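Section 4: Fitting the Torkusell battery maintainer to a parked vehicle

Read this section before connecting the maintainer for the first time. It applies to cars and light vans with a 12-volt lead-acid or AGM starter battery. If your vehicle has a stop-start system, read the note after step 5 as well. Do not use the maintainer on the traction battery of a hybrid or electric car.

Before you start

Park on level ground with the handbrake on. Switch off the engine, lights, radio and heater fan, and take the key out. Keep a keyless fob well away from the car, or some of the electronics will stay awake and the readings in step 7 will be wrong.

CAUTION: Batteries give off gas while charging. Open the garage door or a window. Do not smoke or use a grinder nearby. Never charge a frozen or cracked battery.

Connecting

1. Open the bonnet and find the battery. In some cars it is in the boot or under a seat, with jump posts under the bonnet. Check the vehicle handbook.

2. Wipe any white or green powder from the terminals with a damp cloth. Wear gloves.

3. Make sure the maintainer is unplugged at the wall.

4. Fix the red clamp to the positive (+) terminal. Twist it slightly so that the teeth bite.

5. Fix the black clamp to a bare metal part of the engine or body, away from the battery and the fuel pipes.

Note: On stop-start cars the black clamp must go to the body earth point. Clamping straight to the negative terminal bypasses the battery sensor, and the car may misread the charge for several days.

6. Run the cable out over the wing, clear of the fan and belts. Lower the bonnet gently on to the safety catch. Do not slam it.

7. Plug in and switch on. The amber light comes on first. If the red light flashes, switch off and check both clamps.

Choosing a mode

Press MODE once for a standard battery or twice for AGM. The maintainer remembers the last setting, even after a power cut.

A flat battery can take almost 72 hours to reach full charge. When the green light stays on, the unit has changed over to maintenance and can be left connected through the winter. Look at it every couple of weeks all the same.

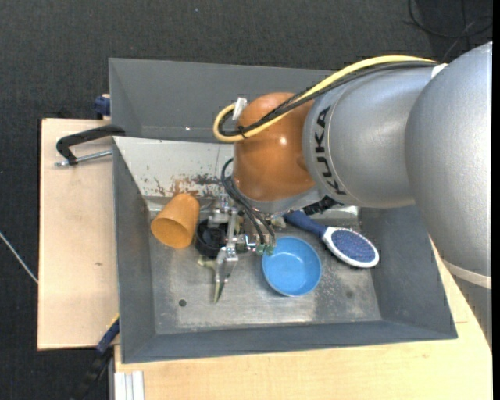
Disconnecting

1. Switch off at the wall and pull out the plug.

2. Take off the black clamp, then the red.

3. Coil the cable loosely and hang it up. Tight coils split the insulation near the clamps.

After a long lay-up the clock and one-touch windows may need resetting. Let the engine idle for a minute before driving off, and check the tyre pressures.

Spare parts

Replacement clamps are sold in pairs under part number 775. The fused ring-terminal lead is listed separately in Section 9.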